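# Chapter 17: Who Moves the Blocks?

When the packing firm Bismont brought a robot arm into its Tavport site, managers told staff the machine would take over "the dull part." The dull part was sorting numbered blocks, and 231 people did some of it each week. First the job was modeled on a computer.

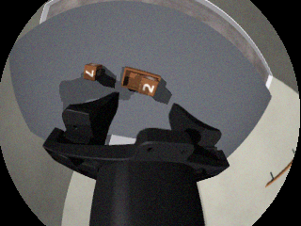
Claims of this kind deserve a hard look. A dull task is often where a worker rests, talks or spots a mistake made upstream. Take it away and the day may get harder - even if the brochure says otherwise. At Tavport, sorters became "cell monitors" at the same pay, with 2 new duties and fewer breaks from the screen. In simulation, the gripper and the blocks can be viewed at close range; the monitor's shift can't.

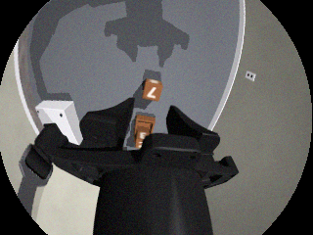 ## 17.1 Counting the Gains

Bismont's report on the project, named Inus, listed 603 hours saved. It did not say whose hours they were, or count the time spent clearing stops. Keep both gaps in mind as you read.
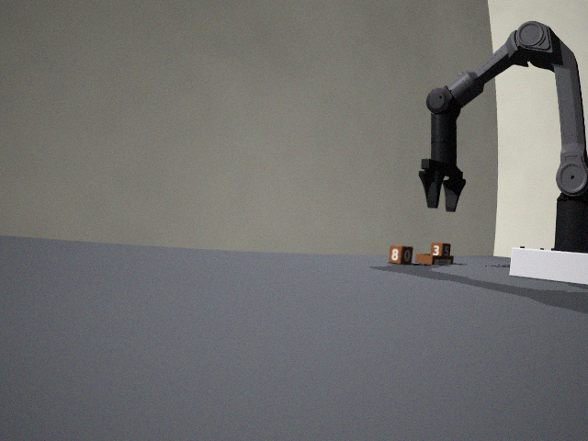

**Figure 17.1** Simulated arm with its gripper open above numbered blocks.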